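Home | Stories | Interviews | Shop Talk | Subscribe

Five hangers and a good coat

When I asked Kanyarat Chuensuk how many clothes a person needs within arm's reach, she laughed and then thought about it for quite a while, which I came to learn is how she answers most things. "Whatever you'll wear before the next wash," she said at last. "The rest can live somewhere else, folded and happy."

She has been helping people sort out their closets for six years now, first for friends in Hiebert and then for anyone who called, and she still gets excited about a plain wooden rack. "You can see everything you own! You don't forget the black top at the back, there isn't a back."

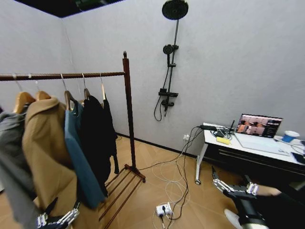
TRORUM, 19 October 2023

We talked for a long time about wood. Kanyarat loves a dark reddish-brown rack with paler hangers on it, and she is firm that a long wool coat wants a broad hanger and a bit of company on either side - "but never squashed, please, it has shoulders." She likes to keep a camel coat near the grays and blues, and let the black things gather at the end by the post.

I asked about the slatted base. Shoes? "Shoes, a basket, or nothing at all," she said. "People are so afraid of leaving a gap. My mother filled every gap in our house and we could never find the iron."

Her own first rack cost her 385 dollars, and she says she ate a lot of rice that April. She has it still, two apartments later, and she rubs it down with a soft cloth whenever she is on the phone.

2 comments | 200 shares

Contact us | © Pruretti | Back to top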